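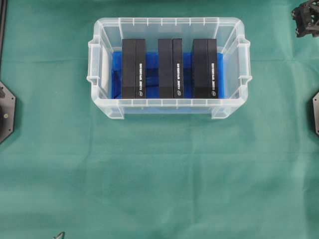

Last changed: Sunday, August 1, 2021

Lining a clear storage bin so your boxes stay put

I love a clear plastic bin. You can see what's in it from across the room, it wipes clean in seconds, and the ones with a handle at each end are a joy to lift down from a shelf. The only thing I don't love is the floor. It's slippery! Put a few tall, narrow boxes in upright, carry the bin upstairs, and by the time you reach the landing they're leaning on each other like people on the last bus home.

A liner sorts this out, and it's a lovely little job for a wet afternoon. I've done 7 bins so far (I may have got carried away) and I still get a kick out of each one.

What you need

A clear bin with straight-ish sides
A piece of thin craft foam or felt, bigger than the floor of the bin
Scissors and a ruler
A plain cloth to work on
The boxes you want to store

Spread the cloth over your table first. I use a teal-green one, and small offcuts show up on it beautifully, so clearing up afterwards takes no time.

Measuring and cutting

Measure the floor of the bin on the inside. Don't go by the label, which is nearly always the size of the rim. Add 3 cm to both the length and the width and cut your liner to that. My first was 236 mm wide and I trimmed it twice, so do cut generously and creep inwards with the scissors.

If your bin has rounded corners, round off the liner too. Draw round an egg cup, snip, done.

Putting it in

Lay the liner in loosely and push it down from the middle with a flat hand. It will ride up the walls here and there, and that's fine! A bit of a wrinkle gives the boxes something to nestle against. Mine is bright royal blue and doesn't quite reach the wall on the left, so a pale strip of the plastic shows. I've left it like that.

Please don't glue it. You'll want to take it out and shake it.

Standing the boxes

Stand them in a single row, side by side, with their long edges running from the back of the bin to the front. Leave a finger's width between them so you can get hold of one without dragging its neighbours along. I've put three matching black ones in this bin and there's plenty of liner between them. If yours all look alike too, stick a small label on the top of each before you put the lid on and forget which is which.

Now pick the bin up by both handles and tilt it gently. If a box slides, take everything out, press the liner flatter and try again.

From the comments

Lies Van Damme wrote to say she cuts hers from an old yoga mat, which is brilliant. Luuk Van Rooij asked whether felt sheds fluff: the cheap sort does a bit, so give it a good shake outdoors first.

Next up is the drawer version, with dividers. I've already bought the felt.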